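Heat Loss Through Single-Pane Windows in the Dunbar Building

Tanner Grewal and Torquil Swanson

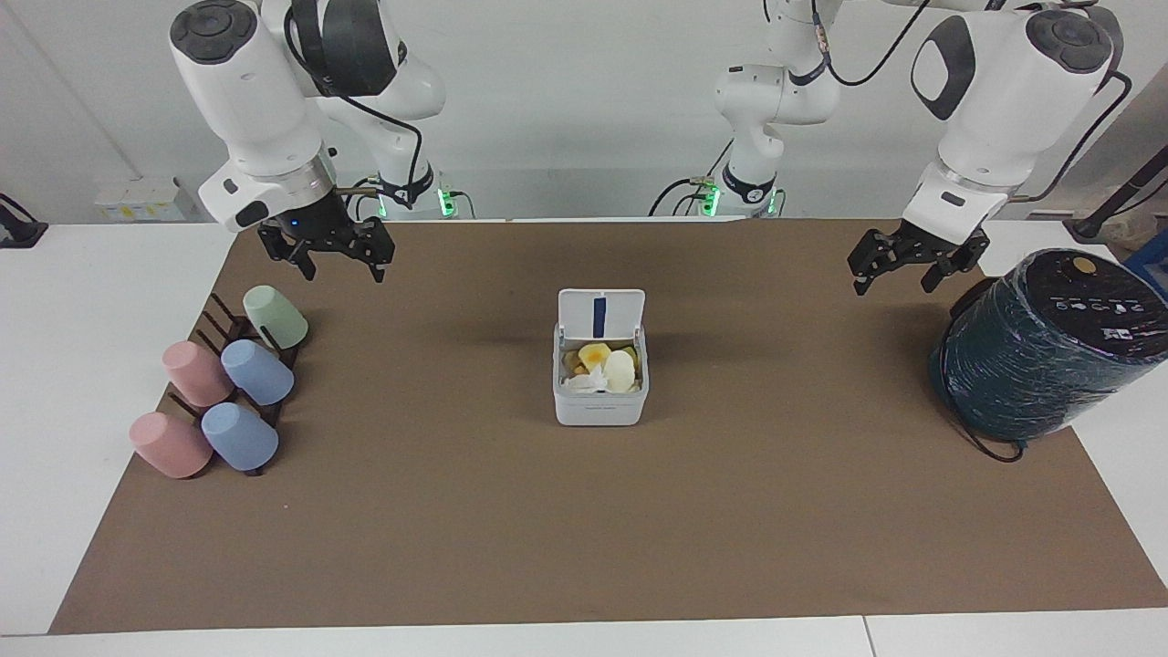
Figure 1. Table with brown work mat.

1. Introduction

The Dunbar building was put up before the state had an energy code, and most of its classrooms still have their original single-pane windows. Students in the north rooms complain about cold desks every winter. The school has been thinking about replacing the windows, but the cost is high and the work would have to be spread over several summers. We wanted to find out whether a cheap interior cover could cut the heat loss enough to be worth using in the meantime.

Our question was: how much does a removable interior cover reduce the heat flowing through a single-pane classroom window, and does the type of cover matter?

2. Background

Heat moves through a window in three ways. It conducts through the glass, it is carried by air moving along the surface, and it radiates from the warm room to the cold pane. Glass itself is a poor insulator. Most of the resistance in a single-pane window comes from the thin layers of still air on each side of it. A second layer a short distance from the glass traps more still air, and this is the idea behind both storm windows and the covers we tested.

The gap matters. If it is very narrow, the trapped air does not add much resistance. If it is very wide, the air starts to circulate and carries heat across. We did not try to find the best gap. We used the depth of the window frame, which was the same in every room.

3. Materials and Method

We tested 2 covers. The first was a clear shrink film sold under the name Flodeo, which is taped to the inside of the frame and tightened with a hair dryer. The second was a Griketar panel, a rigid clear sheet with a foam strip around the edge that presses into the frame.

We picked 4 windows of the same size on the north side of the second floor. One was left bare as a control, one got the film and one got the panel. The last got a panel with the foam strip removed, to see how much the edge seal mattered.

Each window had a temperature sensor taped to the room side of the glass or cover, one hanging in the room at desk height, and one outside on the sill. The sensors were connected to a Zornolance logger, which took a reading every half hour. We recorded on 17 nights in March. Only night readings were used, so that sunlight would not warm the glass.

After removing readings taken when a sensor had fallen off or a window had been opened, we had 1274 sets of readings to work with.

To compare windows, we divided the difference between the room and the inner surface by the difference between the room and the outside. A lower ratio means a warmer inner surface and less heat lost. Using a ratio let us compare cold nights with mild ones.

4. Results

The bare window had the highest ratio on every night. The film and the sealed panel were both well below it, and the difference between them was small. On the coldest nights the panel did slightly better. On mild nights we could not tell them apart.

The panel without its foam strip was a disappointment. Its ratio was closer to the bare window than to the sealed panel, and it also varied more from night to night. It was worst on windy nights.

There was condensation on the bare glass on most mornings. We saw a little behind the unsealed panel and none behind the film.

5. Discussion

The results suggest that the seal is more important than the material of the cover. Both sealed covers kept the inner surface noticeably warmer, and a person sitting next to the window would lose less heat to it by radiation. We think this would help with the complaints even if the thermostat setting stayed the same.

The film is much cheaper but has to be thrown away each spring, and a window with film on it cannot be opened. The panel can be lifted out and stored. One strip of film came loose at a corner partway through the test and we had to tape it again. We left out the readings from that night.

6. Sources of Error

The rooms were not heated exactly alike, and the end room has an outside wall on two sides. We did not swap the covers between windows, so some of the difference may come from the windows themselves. The tape over the sensors may also have affected the surface readings. We checked the sensors against each other in ice water before starting and corrected for the offsets.

7. Further Work

We would like to rotate the covers through all of the windows, starting earlier in the winter. It would also be useful to measure the heating energy for a whole room with every window covered.

Report handed in 25th May.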